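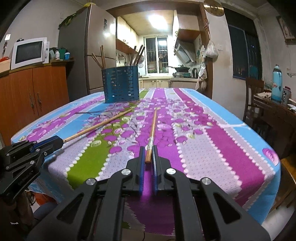 Slide 1: Setting a table for people you don't know yet

Hi everybody, thanks for squeezing in. I know the coffee is out in the hall and I'm between you and it, so I'll keep this moving.

I run the monthly community supper in Wonby. We started in May with one long table and a borrowed rice cooker, and tonight I want to talk about the part I got most wrong at the start, the table itself. Food I'll leave for the question time (you're going to ask about the dumplings anyway, I've got the recipe on a card).

(Ask for hands: who here has hosted a meal for more than 105 people? Wait. Let them look at each other.)

Slide 2: Our first supper

So, 29 guests. I put out forks because I figured forks were safe. Then a whole group came in from the noodle class at the Natgate center and asked where the chopsticks were, and I had one pack in my car! One! I ran out to get it and left a pot of broth on high. You can guess about the broth.

What I learned that night was pretty small. Put both out. Put them in the middle of the table in jars and let people reach. If you lay a fork at one seat and chopsticks at the next, you've decided something about the person who sits there, and you haven't even met them.

Slide 3: Chopsticks, wooden or otherwise

I get weirdly into this, so stop me if I go over three minutes.

Plain wood is my favorite for a mixed crowd. It grips. Noodles stay put, and so does a slippery piece of tofu. The shiny lacquered kind look lovely and they're hard on beginners. Metal ones are easy to wash, but they're heavy and skinny and they clatter – pass some around if I remembered to bring them.

Wash wooden ones by hand, dry them standing up with the eating end in the air, and toss any that split. We own 122 pairs now. They don't all match and I've stopped sorting them.

Slide 4: Helping without hovering

If somebody's struggling, don't grab their hand and fix their fingers. I did that to a grown man at the second supper and I still blush. Sit across from them and eat slowly. People copy what they see. Most folks get there by the second bowl, and the ones who don't will pick up a spoon and be perfectly happy.

Kids are different, kids want to be shown. Bottom stick stays still, top stick moves like a pencil. Give them something big and soft to pick up first. Save the peanuts for later unless you like sweeping.

(Skip the bit about the peanut race if we're past the ten-minute mark.)

Slide 5: Tablecloths

Use one. I fought this for months because of the laundry. But it's quieter, dishes don't skate around, and a folding table stops looking like a folding table. We get ours from Kerekes, the linen place behind the post office, and they'll sell you the ones with small stains for next to nothing. Wipe soy sauce right away with cold water.

Slide 6: What it costs

The opening set of dishes, jars, cloths and chopsticks came to 453 dollars. Broltora Hardware gave us the jars at cost, which helped. I've put the full list on the handout, including two things I wish I hadn't bought: the spinning tray (too small) and the paper place mats (soup).

Slide 7: Try this at home first

Before you do a big one, have six people over and practice. Set the jars out, stay off your feet for at least half the meal, and see what people ask for. Write it down that same night.

(Handouts are in the blue folder. Leave the contact slide up. Questions, then coffee – and hang on to the dumpling cards until the end or they'll all go in the first row.)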